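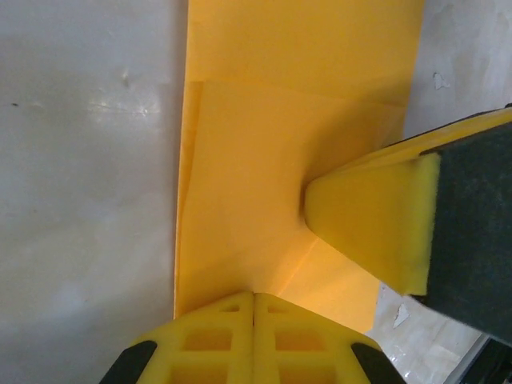
Hạnh Lại meint, man solle die Schließkraft ganz zum Schluss einstellen und vorher die Tischhöhe, sonst justiere man alles zweimal. Bei Stoff sei der Abstand zur Platte der empfindlichere Wert, die Kraft verzeihe mehr.

Ich stimme zu und habe die Reihenfolge unten entsprechend geändert.

Tücher falten mit zwei Armen: Tipps für den Aufbau auf der Werkbank

Juni, von Ulises Llanos
Zuletzt aktualisiert: Juni
Lesezeit: 6 Minuten

Die folgenden Punkte stammen aus dem Aufbau in der Gemeinschaftswerkstatt Javelthorpe. Zwei kleine Arme, ein Tisch, eine Handgelenkkamera, Ansteuerung über ein Plerker-Board, Ablaufsteuerung in Rikasum. Wer andere Komponenten verwendet, muss Menünamen und Klemmen selbst übersetzen. Die Mechanik bleibt dieselbe.

Tischplatte

Eine ebene, steife Platte ist Voraussetzung. Mit einem Haarlineal in beiden Diagonalen prüfen, dabei die Arme bereits montiert lassen. Ihr Gewicht zieht dünne Platten an den Klemmstellen nach unten, und die Messung ohne Last ist wertlos. Abweichungen bis 3 mm lassen sich in Rikasum über die Höhenkarte ausgleichen. Darüber unterfüttern.

Glatte Platten haben den Vorteil, dass sich der Stoff leicht verschieben lässt, und den Nachteil, dass er sich auch verschiebt, wenn er liegen bleiben soll. Zwei Abhilfen: den zweiten Arm als Niederhalter einsetzen oder die Platte mattieren. Ich nehme den zweiten Arm. Mattierte Flächen setzen sich mit Fasern zu und müssen gebürstet werden.

Vor jedem Durchlauf abwischen. Helle Flusen und Papierreste auf heller Platte sieht man von oben schlecht, die Kantenerkennung findet sie zuverlässig und hält sie für eine Tuchecke. Ein kleiner Flächenfilter in der Bildverarbeitung fängt das meiste ab. Die Schwelle so niedrig wie möglich halten, sonst verschwinden echte Ecken mit.

Licht

Deckenlicht auf einer glänzenden Platte erzeugt einen hellen Fleck, der mit der Kamera mitwandert. Reihenfolge der Maßnahmen:

Deckenlicht aus, seitliches Licht an, flacher Winkel. Falten werfen dann einen Schatten, den man auswerten kann.
Wenn das Deckenlicht anbleiben muss (in einer geteilten Werkstatt der Normalfall), Diffusor darunter hängen. Butterbrotpapier reicht für einen Versuch, dauerhaft besser Opalfolie.
Belichtung und Weißabgleich der Kamera fest einstellen. Die Automatik regelt nach, sobald ein Greifer ins Bild fährt, und der Farbton des Tuchs verschiebt sich.

Den festen Weißabgleich abends neu prüfen, wenn das Tageslicht fehlt. Ich speichere in Rikasum zwei Profile und schalte von Hand um.

Farben

Gelbe Finger vor einem gelborangen Tuch sind für eine einfache Farbtrennung eine schlechte Wahl. Im Farbton liegen beide so dicht beieinander, dass die Maske des Tuchs in den Finger hineinläuft. Drei Auswege, nach Aufwand sortiert:

Anderes Tuch.
Greifer aus der Maske herausrechnen. Die Finger am eigenen Handgelenk stehen im Kamerabild immer an derselben Stelle, dafür genügt eine feste Ausschlussfläche, getrennt für offen und geschlossen. Beim anderen Arm muss die Ausschlussfläche aus den Gelenkwinkeln berechnet werden, mit Zuschlag am Rand.
Auf Kanten statt auf Farbe auswerten. Funktioniert bei liegendem Stoff gut, bei angehobenem schlecht.

Ich betreibe die zweite Variante. Der Zuschlag muss größer sein, als man zunächst annimmt, weil der Schatten des Greifers auf dem Stoff ebenfalls herausfallen soll.

Finger

Gitterfinger geben seitlich nach und legen sich an. Für Stoff ist das günstig, solange die Spitzen sauber schließen. Prüfung: Finger schließen, gegen eine Lampe halten, auf den Spalt sehen. Er muss an der Spitze zuerst verschwinden. Schließt die Wurzel zuerst, rutscht eine dünne Lage durch.

Beim Entwurf eigener Finger die Fenster zur Spitze hin kleiner machen. Große Öffnungen weit vorn kosten Steifigkeit genau dort, wo gegriffen wird. Stege mit scharfen Innenecken reißen; Radien vorsehen, auch kleine helfen.

Klebestellen von Gummi- oder Moosgummistreifen vorher entfetten und über Nacht unter Last liegen lassen. Alle Klebestellen nach 2000 Greifzyklen kontrollieren. Bei mir hatte sich bis dahin ein Streifen am unteren Ende gelöst und unbemerkt Fäden gezogen. Den Zähler dafür in Rikasum unter Wartung aktivieren, er ist ab Werk aus.

Schaumauflagen verlieren ihre Rückstellkraft schneller als ihr Aussehen vermuten lässt. Mit dem Daumen eindrücken und mit einem unbenutzten Reststück vergleichen. Deshalb beim Zuschnitt immer ein Stück zurücklegen und beschriften.

Tischhöhe anfahren

Arm kalt starten, warmlaufen lassen, dann erst referenzieren. Ein Blatt Schreibpapier unter die geschlossene Fingerspitze legen, in kleinsten Schritten absenken, bis sich das Papier mit leichtem Widerstand ziehen lässt. Wert speichern. An allen vier Ecken des Arbeitsfelds wiederholen und einmal in der Mitte. Danach der andere Arm, mit demselben Blatt.

Keine Messung mit Tuch darunter. Stoff gibt nach und der Wert wird zu tief.

Arme gegeneinander ausrichten

Jeder Arm für sich kann einwandfrei referenziert sein, und trotzdem treffen sich beide nicht. Zur Kontrolle einen Maßstab mit aufgeklebten Marken im Abstand von 300 mm auf den Tisch legen, beide Arme nacheinander auf beide Marken fahren, Koordinaten notieren. Meine erste Messung ergab mit dem rechten Arm 298 mm. Ursache war eine lockere Schraube am Schultergelenk, kein Softwarefehler. Also zuerst Schrauben nachziehen, dann rechnen.

Anschließend eine Sperrzone um die Fingerspitzen festlegen. Beide Greifer arbeiten beim Falten dicht nebeneinander, und eine Sperrzone für den ganzen Unterarm blockiert die Bewegung vollständig. Ich habe sie auf die Hand beschränkt und fahre im Überlappungsbereich mit verminderter Geschwindigkeit. Der Not-Halt liegt in Griffweite der linken Hand, die rechte ist meistens am Tuch.

Falten

Niederhalter zuerst setzen, dann greifen. Der Druckpunkt gehört auf die untere Lage, ein Stück hinter die gewünschte Falzlinie. Sitzt er davor, bildet sich beim Umlegen eine schräge Knitterlinie, die sich durch Nachstreichen kaum entfernen lässt.

Die Kante flach anfahren und die Finger parallel zum Tisch vorschieben. Senkrechtes Zufassen nimmt oft beide Lagen mit — bei doppelt liegendem Stoff fast immer. Ein kurzes Anheben und erneutes Absenken nach dem Griff zeigt im Kamerabild, ob nur eine Lage hängt: Die untere Kante muss stehen bleiben.

Beim Ablegen die Finger erst öffnen, wenn die Stoffkante aufliegt, dann waagerecht zurückziehen. Wer nach oben abzieht, hebt den Falz wieder an.

Ausgefranste oder aufgeworfene Ränder machen bei der Eckensuche mehr Ärger als Falten in der Fläche. Neue Tücher einmal waschen und trocken glattziehen. Die Sowerby-Halteklammern, die bei uns im Regal liegen, eignen sich zum Aufhängen, hinterlassen aber Druckstellen, die später als Kante erkannt werden. An der Ecke klammern, nie in der Mitte der Seite.

Schließkraft

Mit dem kleinsten Wert beginnen, der das Tuch beim Anheben hält, dann eine Stufe zugeben. Zu hohe Kraft spreizt die Spitzen der Gitterfinger auseinander und der Halt wird schlechter. Wenn mehr Kraft nichts verbessert, zurück zur Prüfung am Fingerspalt.

Auf dem Plerker-Board die Strombegrenzung zusätzlich in Hardware setzen. Die Grenze in Rikasum greift erst nach dem Laden des Profils, beim Einschalten fährt der Greifer sonst ungebremst zu.

Nachtrag Kabel

Das Kamerakabel am Handgelenk in einer Schlaufe führen und bei voller Drehung in beide Richtungen prüfen. Kabelbinder nur handfest, Enden bündig abschneiden. Ein überstehendes Ende hat mir am Dienstag ein Tuch vom Tisch gezogen.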